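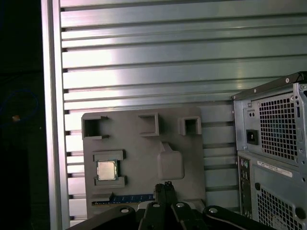

Our project asked whether machines can do shop-floor chores yet, and for us that meant putting computer parts where they belong. Marjan Dehghan and I picked memory modules early on, and we loved them straight away – long, narrow and very fussy about alignment! The blue one in its slot on the grey plate, with the processor in its clips just above, became our favourite test. Over the term we logged 1,315 tries, and we rewrote the approach move seven times (the last version in February). Seating a module square is still the hard bit. Our supervisor, Parviz Mousavi, wants cables next, and we can't wait to have a go at them.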